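# Gallery: Upkeep of the Grendeck Picking Cell

The Grendeck cell is the smaller of the robot cells kept by the Leltness workshop. It is used for picking loose blocks out of a metal bin and placing them in the bin behind it. This page records how the cell is set up and looked after between periods of use. It is intended for technicians taking over the cell, and for visiting staff who have been given access to Sjöberg Hall and wish to know how the equipment should be left.

The page was last revised on 20 June 2022. Earlier notes on the bins and the tool cabling are withdrawn.

## Position of the bins

The two bins stand one behind the other within reach of the arm. Their position is stored in the cell program, and a small shift at the rim becomes a missed pick at the floor of the bin. The bins are therefore clamped, and the clamps are not to be loosened during a run.

When a bin has been removed for cleaning, it is returned to its place by hand and the clamps are brought up lightly on each side. The technician then checks the front edge against the steel rule kept in the cell drawer. The correct distance from the reference mark is 410 mm. Once this has been confirmed, the clamps are tightened alternately. Tightening one side fully before the other draws the bin across the surface and the measurement must be taken again.

Bar clamps were chosen after a trial with fixed brackets. The brackets held well, but a bin could not be changed without tools, and staff had begun to leave worn bins in service for that reason.

## Condition of the bin surfaces

Scratches on the floor of a bin are normal and need no action. The camera settings were chosen with a marked surface in view. Wear on the walls is recorded, as it shows where the tool or the blocks are making repeated contact. A bin is replaced when an edge can be felt with a gloved finger, or when a wall has been pushed out of line.

Bins are wiped with a dry cloth. Cleaning fluids are not used inside them, as a film left on the metal affects the grip. Paint rubbed from the blocks may be removed with a nylon pad, worked along the length of the bin and never in circles.

The blocks themselves are repainted each August. Between times they are left as they are, unless bare material covers most of a face.

## Tool and cabling

The gripper is inspected at the start of each working period and again after every 400 picks. The inspection takes 30 minutes and is carried out with the drives off and the controller key removed. The order of work is as follows:

1. Remove all blocks from the front bin.
2. Move the arm to the service position, then switch off the drives.
3. Check the finger pads for cuts, hardening or lifting at the edges.
4. Check each finger for side play.
5. Follow the cables and hose by hand from the arm to the tool, feeling for flat spots.
6. Enter the result on the Stelon sheet and sign it.

Finger pads are changed as a set. A new pad fitted opposite an old one gives an uneven grip, and the fault is easily mistaken for an error in the program.

The cable bundle needs more attention than any other part of the cell. It has to be slack enough to follow the wrist through its full turn, but a loop that is too generous can catch on the rim when the tool goes down into a corner. After any change to the bundle, the arm is taken by hand control to all four corners of the front bin at reduced speed, with a second person watching the cables. The loop is adjusted at the ties and never by pulling at the connectors. Ties are closed firmly enough to hold the bundle, while still allowing a single cable to be drawn through them with the fingers.

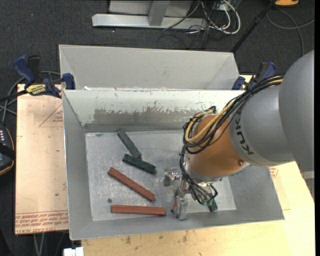 **Eilif Lie**
Senior Technician, Leltness Workshop

*The KUKA arm with its gripper in the front bin, among green and red blocks. The cables and the tan-yellow hose loop round the orange wrist, and a blue-jawed bar clamp bears on the left side of the bin.*

The far wall of the front bin has lost its light coating in a broad patch along the middle. The wear is on the surface only and has been entered on the Stelon sheet under "wall, rear". No replacement is planned for the present. Technicians are asked to look at the upper edge of the patch at each inspection and to note any growth towards the rim.

Particular care is needed with blocks lying close to the near wall. A finger brought down there has little clearance, and the approach should be tried at reduced speed whenever the bins have been reset. The same applies when the finger assemblies have been off the tool for any reason, even if they have been put back on their original screws.

## Leaving the cell

At the end of a working period the arm is raised clear of the bins and the drives are switched off. The handheld controller is returned to its hook with the cable coiled loosely beneath it. Blocks may be left in either bin. The wooden surfaces beside the bins are brushed down, and no tools or drinks are to be left on them.

Cables on the floor behind the cell serve the neighbouring frame as well and must not be unplugged or moved without the agreement of the duty technician. Any fault found outside working hours is written on the sheet, and the cell is tagged out of use until it has been seen by a member of the workshop staff.

Spare pads, ties and clamp jaws are held in the cabinet by the door of Sjöberg Hall. The last item of any kind should be reported when it is taken.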